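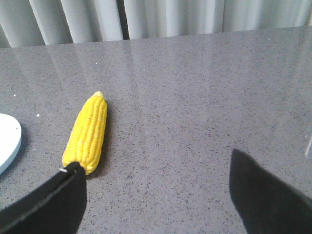

Consommation et enfance – Séance 4
Le jouet vendu en ligne : lire une fiche produit sans la croire
Polycopié, février 2025

Rappel de la séance précédente

On avait laissé en suspens la question de l'âge indiqué. Plusieurs d'entre vous ont écrit dans leur compte rendu que la mention « à partir de 3 ans » signifie que le jouet convient au développement d'un enfant de trois ans. Non. C'est une confusion entretenue par les vendeurs, et elle les arrange. L'avertissement « ne convient pas aux enfants de moins de 36 mois » est une affaire de danger, le plus souvent de petits éléments que l'enfant pourrait avaler ou inhaler. La tranche d'âge affichée en gros sur la boîte, elle, relève souvent du service commercial. Les deux peuvent se contredire sur le même emballage. Quand c'est le cas, on retient l'avertissement, et on se méfie de la boîte.

Je reprends ce point à l'examen tous les ans.

1. Ce qu'une fiche produit prétend faire

Une fiche de jouet en ligne a l'air d'informer. Elle comporte un titre, des photos, une liste de caractéristiques, parfois un paragraphe sur « les bienfaits ». Il faut se demander pour chaque ligne qui l'a écrite et ce que cette personne savait de l'objet. La réponse est fréquemment décevante : quelqu'un qui n'a jamais eu le jouet en main, à partir d'un fichier transmis par le fabricant, lui-même traduit d'une autre langue.

Prenons les dimensions. On trouve des poupées dont la hauteur est donnée avec le chapeau, des dînettes dont la taille indiquée est celle du carton, des peluches mesurées oreilles tendues. Rien de cela n'est forcément mensonger au sens du droit. Le parent qui a commandé une poupée pour le lit de poupée qu'il possède déjà voit la chose autrement.

Le titre mérite une lecture à part. Il est écrit pour un moteur de recherche. Un intitulé comme « dînette cuisine enfant jouet bois fille garçon cadeau anniversaire Noël éveil Montessori » ne décrit pas un jouet, il décrit des requêtes. Le mot « bois » peut n'y concerner que le plateau. Quant à « Montessori », le terme n'est pas protégé en France comme le serait une appellation d'origine, et on le colle à peu près sur tout, y compris des jouets sonores à piles que la pédagogie en question n'aurait guère de raison de recommander.

2. Quatre enseignes, quatre façons de ne pas répondre

Pour le travail dirigé de juillet dernier, le groupe avait relevé 161 fiches de jouets d'imitation (poupées, marchandes, dînettes, mallettes de docteur) chez quatre vendeurs. Je redonne ici ce qui reste utile, en rappelant que ce relevé a été fait par des étudiants, à la main, sur une période courte, et qu'il ne vaut pas statistique nationale.

Nidodier. Fiches longues, photos soignées, vocabulaire de la douceur. La matière est annoncée dans le titre et disparaît dans les caractéristiques. Pour connaître le fabricant réel, il faut agrandir la photo du dos de l'emballage, quand il y en a une. Le ton est si rassurant qu'on oublie de chercher ce qui manque, et c'est à mon avis le cas le plus instructif des quatre.

Ovow. Place de marché. La même poupée y figure sous plusieurs noms et à plusieurs prix, vendue par des comptes différents. Les avis sont parfois regroupés d'une variante à l'autre : un commentaire élogieux sur la poussette se retrouve sous la fiche du berceau. Lire les avis un par un, en vérifiant de quel article ils parlent, prend du temps. C'est pourtant la seule façon de s'en servir.

Shetty. Fiches courtes, presque sèches. On y trouve une référence, un poids, un pays de fabrication. Certains d'entre vous ont noté Shetty sévèrement au motif que « ça ne donne pas envie ». J'ai gardé ces copies, elles illustrent très bien le problème du cours.

Skindimby. Abonnement à des boîtes de jouets. La fiche ne montre pas ce qui sera livré, seulement un « exemple de contenu ». L'acheteur ne choisit donc pas un jouet, il achète une promesse de sélection. On peut trouver cela pratique. Je demande simplement ce qui permettrait de savoir si la sélection est bonne, et je n'ai pas encore lu de réponse convaincante.

3. Le marquage CE, encore

Le marquage CE n'est pas un label de qualité. Il n'est pas non plus, pour la plupart des jouets, la preuve qu'un laboratoire extérieur a examiné l'objet. En l'apposant, le fabricant déclare que son produit respecte les exigences applicables. Il engage sa responsabilité, ce qui compte, à condition qu'on puisse le retrouver. Un marquage CE sur un jouet dont l'emballage ne porte ni nom ni adresse ne vaut pas grand-chose.

À vérifier sur l'objet ou l'emballage :
– le nom et l'adresse du fabricant, et ceux de l'importateur si le fabricant est hors de l'Union ;
– un numéro de type, de lot, de modèle ou de série ;
– les avertissements en français ;
– le marquage lui-même, lisible et durable.

Un étudiant m'a demandé s'il fallait se méfier des logos « faussement CE » dont parlent les réseaux sociaux, avec une histoire d'écartement entre les lettres. Des marquages mal proportionnés existent. En tirer une méthode de détection me paraît bien optimiste : un fraudeur sait copier un logo correctement. L'adresse manquante est un meilleur indice.

4. Le mot « éducatif »

Il n'a pas de définition juridique qui nous aide ici. Tout jouet d'imitation peut être dit éducatif, puisque l'enfant y rejoue des gestes et y met des mots. Mais la fiche va plus loin : elle annonce que la marchande « développe la logique mathématique », que la poupée « stimule l'intelligence émotionnelle ». Sur quoi cela repose-t-il ? En général, la fiche ne cite rien. Quand elle cite, c'est une étude sur le jeu symbolique en général, qui ne porte ni sur ce jouet, ni sur cette marque, et qui aurait sans doute donné la même chose avec une boîte à chaussures.

Je ne dis pas que les enfants n'apprennent rien en jouant à la marchande. Je dis que l'argument ne permet pas de choisir entre deux marchandes, l'une à 20 euros et l'autre trois fois plus chère. Or c'est exactement à cela qu'il sert dans la page.

Même prudence pour « stimule l'imagination ». J'ai cherché pendant des années une fiche annonçant qu'un jouet la laissait intacte.

5. Le nombre de pièces

Un argument à part entière dans les dînettes et les jeux de construction. L'ensemble le plus fourni de notre relevé annonçait 732 pièces. Dans ce total entraient les autocollants, comptés un par un, et les jetons de la caisse enregistreuse. La pratique est courante et rarement signalée. Pour comparer deux ensembles, il faut donc reprendre la liste détaillée, si elle existe, et retirer ce qui ne se manipule pas. Quand la liste n'existe pas, le chiffre ne sert à rien.

Penser aussi au rangement, que les fiches ne mentionnent jamais, et à l'âge des frères et sœurs : un jeu conforme pour l'aîné peut contenir des pièces dangereuses pour la petite.

6. Prix barrés

En France, l'annonce d'une réduction doit en principe indiquer le prix antérieur, entendu comme le prix le plus bas pratiqué dans les trente jours qui précèdent. Sur le papier, c'est clair. En ligne, on rencontre des « prix conseillés » barrés, des « valeurs estimées », des comparaisons avec un prix moyen dont la source n'est pas donnée. Ce ne sont pas des prix antérieurs, même si la présentation graphique est la même.

Pour le dossier, vous relèverez le prix d'un même jouet à plusieurs dates, avec capture d'écran à chaque fois. Sans capture, le relevé n'est pas recevable. J'ai lu trop de phrases du type « le prix semble avoir augmenté avant les fêtes » sans la moindre pièce derrière.

7. Ce que valent les avis

Trois remarques, sans ordre.

Un avis posté le jour de la réception renseigne sur la livraison. Il ne dit rien de la solidité, et le jouet n'a parfois même pas été déballé, surtout si c'est un cadeau.

Une note moyenne élevée sur un très grand nombre d'avis rassure tout le monde, moi compris. Une fiche d'Ovow en affichait plus de 3,000 (je recopie le chiffre tel qu'il apparaît, avec sa virgule à l'anglaise, ce qui donne une idée de la provenance de la page). En lisant les plus récents, on tombait sur des plaintes répétées au sujet d'une couture qui lâche. La moyenne n'en montrait rien, tirée vers le haut par les avis anciens.

Enfin, les avis négatifs sont plus bavards mais pas forcément plus fiables. « Mon fils n'a pas aimé » est une information sur le fils.

8. Travail à rendre

Choisissez un jouet d'imitation vendu par au moins deux des quatre enseignes. Établissez un tableau à trois colonnes : ce que la fiche affirme, ce qu'elle permet de vérifier, ce qu'elle tait. La troisième colonne est notée sur la moitié des points. Elle doit être la plus longue, et si elle ne l'est pas, reprenez la lecture.

Joignez les captures, datées. Deux pages de commentaire au maximum – je ne lis pas la troisième. Les formules de vendeur reprises à votre compte (« un incontournable », « qui ravira petits et grands ») seront soulignées en rouge et décomptées.

Les étudiants qui souhaitent travailler sur les jouets d'occasion peuvent le faire, mais il faut m'en parler avant : l'emballage a le plus souvent disparu, avec lui les avertissements et l'adresse du fabricant, et le tableau demande alors d'être adapté.

Séance suivante : les jouets connectés et leurs conditions d'utilisation. Apporter un texte de conditions imprimé en entier, y compris les annexes.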